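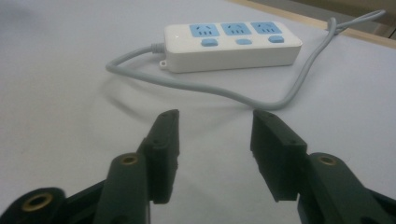

Tevedness three-way extension, white and blue
Reviewed by Rhona MacKinnon, 3 Sep 2022

I never thought I'd get excited about an extension lead, but I've had this one since June and I keep recommending it to people, so I may as well write it down!

What sold me was the switches. Every socket has its own, a blue oval button directly in front of it, so there's no guessing which one does what. I have the desk lamp on the left, the laptop in the middle and the printer on the right, and at night I switch off the printer and leave the rest alone. My old lead had one big rocker for the lot and I was forever killing the laptop charger by mistake. The buttons are nicely raised too, so I can find them with a thumb without looking (handy when you're half under a desk).

The sockets are the multi-standard sort. My sister-in-law Ineke comes over from Ghent with her own chargers and used to go through my drawers hunting for an adaptor, and now she just plugs in. Do check that whatever you're plugging in suits your supply, and I wouldn't use it for a heater or a kettle, but for lamps and chargers it's been lovely.

It looks good as well. White casing, rounded edges, pale blue socket panels, and a tiny indicator light down at the cord end that doesn't glare at you in the dark. The cord is light grey and bends easily, and there's plenty of it to get round the back of my bookcase.

Grumbles, then. The panels sit right next to each other, so a fat charger will crowd its neighbour. I've put mine on the end and that sorted it. There's also a little tab with a hole at the corner by the cord, for hanging it on a screw, and I do use it, but I'd have liked the screw in the box. And white shows the dust, so mine gets unplugged and wiped with a dry cloth when I do the shelves.

I've since ordered 2 more, one for the sewing table and one for Nele, who tried to walk off with mine.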